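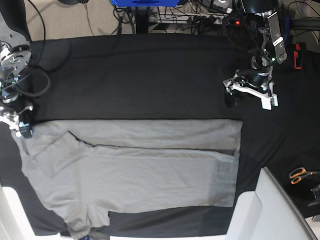 Jae-in Song thinks I should sell the bike before winter and stop pouring money into it. The message came at lunch on Thursday and I didn't answer until I got home.

Search this site Go

I paid 200 for the Horkden and the shop in Clinlow wants 179 to rebuild the rear wheel. On paper Jae-in is right. But I rode it to work all of July and only missed 2 days, both for rain.

Went out after supper and took the back wheel off again. Four spokes are loose on the drive side and the rim has a flat spot I can feel with my thumb.

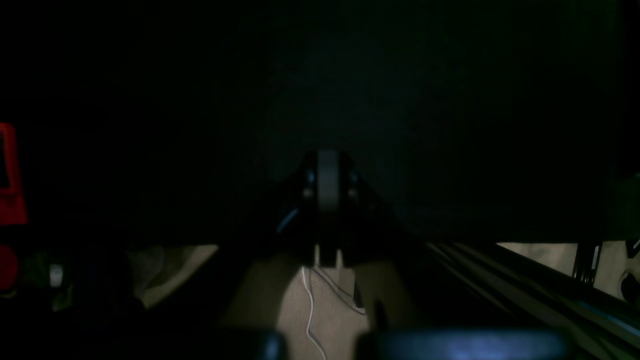

Could I true it myself? With a flat spot that size I'd only get it close, and the brake would still grab once every turn.

So I wrote to the shop and asked what a used wheel would cost. They close at six and I missed them. Cleaned the chain while I was at it and put the old saddle back on, the new one hurts.

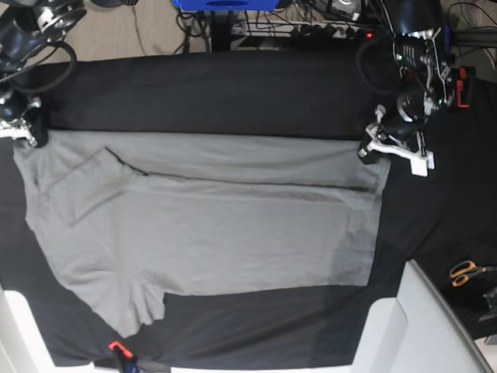
If they have a used one I'll take the bus over and carry it home. If they don't, I'll pay for the rebuild and not tell Jae-in the price.

Filed under: Diary, Bikes

We use cookies to remember your settings. Accept Decline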